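Week 5: Estimating for small rewiring jobs
Notes to go with the evening session, Ellis Room, 7 o'clock start

Hello again, and thank you to everyone who stayed behind last time to help me finish the flask of tea. We got through measuring up rather quicker than I'd planned, so this week we move on to pricing, which I know is the part most of you have been dreading (and a few of you have been asking for since the very first evening, Rutilio Ponce!).

An estimate is a guess with your name on the bottom of it. A quotation is a promise. Please keep those two words apart in your letters to customers, even when the customer doesn't, and say at the top of the page which one you are sending. I have seen a perfectly friendly job on a terrace in Flonia turn sour over that one word, and it took most of a summer to put right.

Start with labour, and be fair to yourself. Count the time on site, then the time you spend driving, fetching, sweeping up and explaining things to the neighbour -- it all comes out of your week whether you charge for it or not. Then do your materials, room by room, and only then add them together. In the worked case we'll go through in class, the customer has set aside 1,950 pounds for the whole ground floor, and materials come to 400 of that. Have a go at splitting the rest before you come, and bring your workings, however untidy they are.

Do leave something for the unexpected. Old plaster is the usual culprit, but I've also been caught out by a locked cellar, a missing drawing and a very large piano.

Reading for next time: the chapter on overheads in the Skularura handbook, and Braulio Rosales's short piece on late payment, which is funnier than it sounds. The Susason price list is in the blue folder by the door. Please put it back when you've finished with it, as we only have the one.

Small parts deserve a line of their own on the estimate, however tempting it is to bundle them all under "sundries" and hope for the best. Customers do read these things, often at the kitchen table with a pencil, and they are far happier to pay for something they can picture. A flat white socket plate like the one lying on the table is a good one to practise on: write down the type, the finish, the price of one and how many each room needs, and keep the fitting time in your labour column where it belongs.

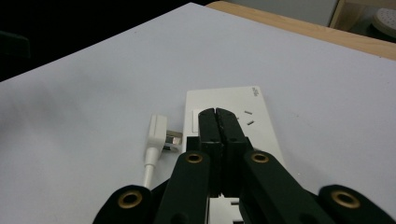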